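Print this page
E-mail this page

Brirholm Suturing Practice Guide
Section 4: Thread, Tissue and Light

Welcome to the part everybody looks forward to! By now your Gristum station is powered up and you have finished the tray check in Section 3. Time to sew.

Before you start

Take one practice pad from the Bunano pack and let it sit, covered, until it gives easily under a gloved finger. Cold pads tear, and a torn pad is no fun at all.

Setting the field

1. Lay the pad flat, smooth side up, and press the corners into the clips.
2. Mist the surface until it glistens. Wipe away any puddles.
3. Aim the lamp at the area where you plan to sew. Leave the outer edge dim if you like; the depth is easier to read that way.
4. Set the lamp to 800 lux for your first session. You can go down to 500 once you feel at home.

Note: Replacement pads are order no. 728. The older no. 171 pads are thinner and do not fit the clips.

Running the stitch

5. Pass the needle straight down, then follow its curve out. Small, even bites look lovely and hold well.
6. Draw the thread through slowly until only a short tail is left.
7. Lay each loop down before you start the next.
8. Go back over the whole line and take up slack one loop at a time.

CAUTION: Never grip thread you intend to keep in the closed part of the jaws and twist. It frays, and frayed thread snaps at the knot.

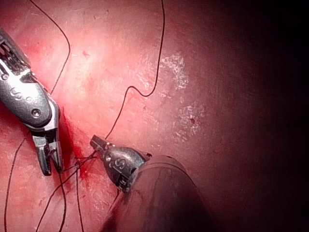 Thread management is where your stitching really starts to look good, so give it a whole session. Keep the black thread for this; it is a joy to follow against reddish-pink tissue, even as the light falls away toward one side. Bring the open jaws down near the spot where the strands come together, with a little gap left between the tips, and decide which strand you want before you close. Pick up one strand only. If two come along, open, lift clear and try again.

9. Tie off with three flat throws and trim.

Note: The Triantafyllou knot card in the lid pocket shows each throw at full size. Keep it by your elbow!

Continue to Section 5: Curved Incisions

Print this page
E-mail this page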